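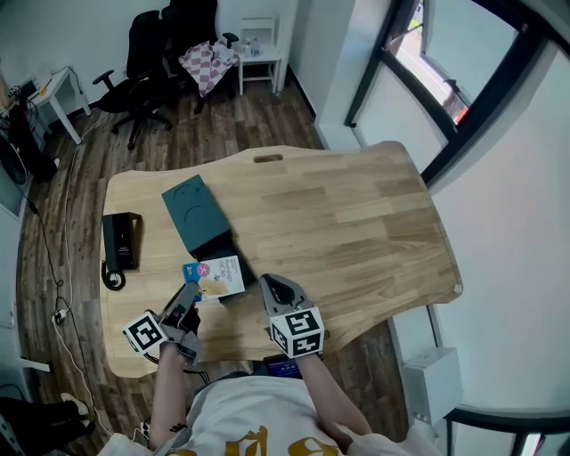

Week 6: Pricing out a handheld gripper station

Okay, budgets! I know most of you signed up for the robot part and would happily skip this one, but I've watched good projects stall over a missing charger, so bear with me.

Start with the pair of grippers. Trunar and Wongsuwan will both quote you a single unit, and you need two, left and right, per operator. For our exercise use $800 apiece. Then people forget the small stuff: printed marker cubes, gloves, a small screen, chargers, long cables, a power strip. I put that at $115 per station and I've never come in under it (spare cables go missing, just plan on it).

So one station is two grippers plus $115, or $1,715. Keep the desk on its own line. Tevix wants $854 for one delivered, which made me laugh, but check what your department has in storage before you laugh too.

Next, the room. Write these down before you ask anyone for a quote:

- how many people work at the same time, and how much elbow space each one needs
- where the outlets are, and what has to cross the floor to reach them
- ceiling lights and windows, as glare can make markers hard to read
- a side table for water and loose electronics, away from the work surface

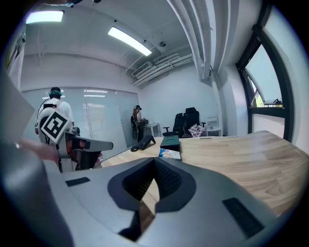 Two grippers at the desk, with the box and booklet farther along it.

Props get their own line too. Boxes with lids, cards, booklets, anything people will pick up all day. They're cheap, they wear out, and you'll want duplicates of the ones you like.

For the assignment, plan a two-operator room for the Zandport project. Give me a one-page sheet with a station total, a room total and a spares line, and tell me what you'd cut first if the money came in short. Orders went out late in November last year and we paid for rush shipping, so put lead times in as well. Due December 24, 2018 (sorry!), by email is fine.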